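Project Report: Grip Faults in a Desktop Sorting Cell
Zulu Project, Group 5

Summary

The Zulu cell was built to pick small office waste from a tray and place it in one of three bins: metal, plastic and paper. During the January test period the arm completed 1086 pick attempts. Most of the faults recorded in that period were ordinary missed picks, and the arm recovered from them without help. This report deals with a different kind of fault, in which the gripper closed on more than one item and the control program did not detect it. The group treated this as a safety matter after the arm moved toward the bins with a load that extended well outside its planned envelope.

Background

The arm was supplied by Steltov and is used in several courses. The group wrote the pick planner and the grip check. The grip check reads the finger position after closing. If the fingers stop before the fully closed position, the program assumes that a single item is held and begins the transfer move.

This assumption was reasonable for clips, caps and folded card. It was not tested with items that can hook onto each other, and the risk assessment did not list entanglement as a hazard.

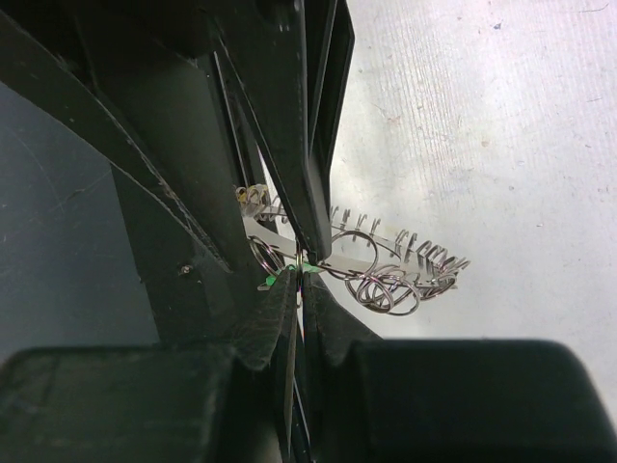 Skarham, Wed 27 March

The fault was repeated on the bench under supervision, at reduced speed and with the guard closed. The gripper held a white plastic strip together with a metal wire spiral and several split rings. The spiral was threaded along the strip, and the rings hung from the bundle to either side of the grip point. The finger position was within the range accepted for a single item, so the program reported a normal pick.

Two consequences follow. First, a mixed load of metal and plastic cannot be sorted correctly, whichever bin is selected. Second, the planner has no information about parts of the load that reach past the fingers. In the original event, a trailing length of wire caught on the bin divider during the transfer move. The arm continued to pull until the motor current limit was reached, and the divider was bent. The guard was closed and there was no injury.

Cause

The group found one main cause and one contributing cause. The main cause is that finger position alone cannot show how much is being held. The contributing cause is the current limit, which had been raised during early testing to stop false trips and was never returned to its original value. The change was made in the settings file but was not entered in the project log – a failure of procedure that the group accepts.

Corrective action

The current limit has been restored. A short lift and pause has been added after each pick, and the wrist camera view is now compared with the expected outline of a single item. If the outline is too large, the arm lowers the load to the tray and stops for the operator. Operators must press the stop button before opening the guard, and must not pull on a tangled load while the fingers are closed.

Remaining work

The outline check has not yet been tested with thin wire against a pale tray, where contrast may be poor. The Nakthorpe laboratory has agreed to lend a darker tray liner for this purpose. Until those tests are complete, wire bindings and split rings are to be removed from the tray by hand before each run.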